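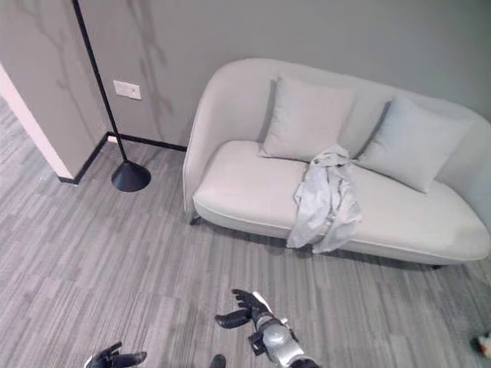
*Fig. 6. Loveseat with two scatter cushions and a grey cloth.*

## 4. Setting up the Potar carry chair

The Potar arrives folded, strapped and convinced it is a suitcase. Allow a quarter of an hour the first time. After that a crew of two should manage it in less time than it takes to find the van keys.

You will need the chair, the strap bag and the Peixoto battery. You won't need a hammer. Jad Sleiman in our returns department can tell at a glance when one has been used.

### 4.1 Unfolding

1. Stand the chair on its rear wheels on level ground, with the Plenton label facing you.
2. Undo both transit straps. Put them in the strap bag now, while you still like them.
3. Press the red foot lever and pull the backrest up until it clicks. If it clicks twice, that's fine. If it doesn't click at all, go back to step 1.
4. Pull the top handle out to its full height of 1,015 mm and turn the collar to the right.
5. Swing the footrest down and push it with your hand. It should stay where it is.

> **Caution:** Keep fingers away from the hinge marked with a yellow triangle. The triangle is small. The hinge is less modest.

### 4.2 Fitting the battery

The battery powers the stair tracks only. The chair will roll, brake and fold without it, so a flat battery is a nuisance on the fourth floor and no trouble at all on the ground.

1. Check that the key switch is at **0**.
2. Slide the battery into the bay behind the seat, handle upwards. It goes in one way round. It will let you get nearly all the way in the other way round before telling you.
3. Close the latch and turn the key to **1**. The green light comes on after a short pause.
4. If the light is amber, charge overnight. If it is red, remove the battery, wipe the contacts with a dry cloth and try once more. Red again means a new battery.

**Note:** Chairs supplied before February have a blue light where yours has a green one. It means the same thing. We had a lot of blue ones.

### 4.3 Straps

Fit the straps before the patient sits down. Trying it afterwards involves a good deal of reaching round strangers.

1. Clip the chest strap to the upper rings. It is 1,000 mm long unextended; the extension piece is in the strap bag, at the bottom.
2. Clip the lap strap to the lower rings, buckle on the left.
3. Pull each strap sharply. A clip that opens should be thrown away, not bent back into shape.

> **Warning:** The maximum load is 200 kg, and that includes blankets, oxygen cylinder, handbag and anything else the patient won't be parted from.

### 4.4 Before the first patient

- Run the tracks up and down one full flight with the chair empty.
- Try both brakes on a slope.
- Write the chair number in the vehicle log. It is stamped under the seat, where you will find it just after putting the chair away.
- Show the patient the stop button before you reach the stairs.

Error code 57 on the display means that the tracks are down and the brakes are on. Release one or the other. For any code not listed in Section 9, switch off, carry on by hand if it is safe to do so, and ring Grekivcombe support once everyone is on the same floor.

### 4.5 Folding

Carry out 4.1 in reverse order, taking the battery out first. The footrest goes up before the backrest comes down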